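# Open day at the Herrero paper mill, September

I'd been meaning to get to Stesmont for years, and this fall I finally did it! The Herrero mill opens its doors once a year, and if you have any interest in paper at all (or water wheels, or old buildings, or cake) you should go.

The train gets in at 9:40 and it's a pleasant walk along the river from there. I was at the gate by ten, and there was already a line for the first tour. They take 32 people at a time, split between two guides, and I ended up with Fiifi Darko, who has run the vat room for longer than he'd tell us and talks about pulp the way other people talk about their dogs.

We began in the rag loft. They still make their heaviest sheets from cotton offcuts, and the smell up there is wonderful – dusty and a bit sweet, like a linen closet in an old house. Fiifi let us tear strips by hand and then showed us the cutter, which does in a minute what took our group most of the visit to that room. Downstairs the beater was running, a big oval trough with a roller at one end, and we had to shout over it. I could have stood there all day watching the fibers go round.

Then the vats! Dehua Shen was forming sheets when we came in and kept going while she talked, dip, lift, shake, tip, and over onto the felt. A good day for her is 300 sheets. When the order is for the thin stock she can push that to 400, but she says her shoulders complain about it all evening. Three of us got to try. Mine came out thick on one side with a drip mark through the middle, and I was so pleased with it that I've hung it over my desk.

Lunch was in the yard. Get the leek tart if they have it. I shared a bench with Lihua Xu, a bookbinder who comes every year to buy endpapers, and she talked me into the marbling session in the afternoon, which hadn't been on my list at all. I'm so glad she did. Rongrong Cheng teaches it in the long room above the drying loft, and she has a lovely patient manner with people who drop whole brushes into the tray (me). The colors spread out on the size in rings, you drag a comb through them, and then you lay the sheet down and hope. I made four. Two are good enough to cover a notebook and one is mostly brown.

The last stop was the archive, one small room with the order books from the mill's early years. The oldest one out on the table was open to a page listing 1,704 sheets for a single customer, in the tidiest handwriting I've ever seen. Xuelian Zou looks after the books and will turn pages for you if you ask.

A few practical things. Wear shoes you don't mind getting wet. The shop takes cards but the cake table doesn't. The marbling session fills up by noon, so put your name down when you arrive. And the drying loft stairs are steep, with a rail on one side only.

I took the 5:15 home with a tube of paper under my arm and blue fingernails. Already planning next year!
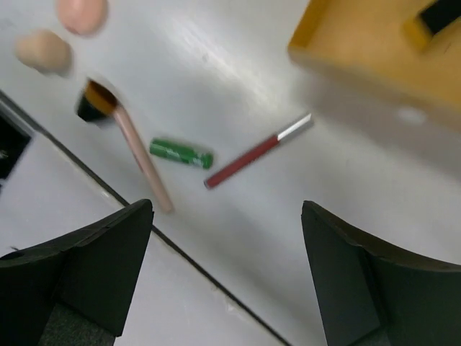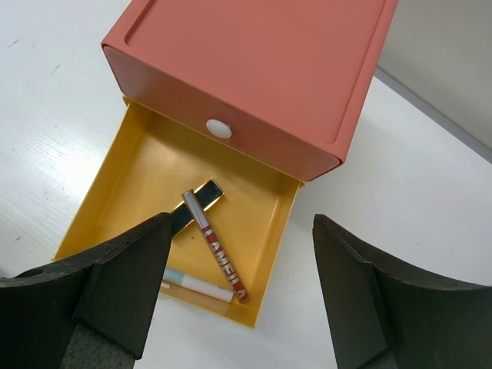
*White tabletops, both photos. The pink box with the yellow drawer is in the second.*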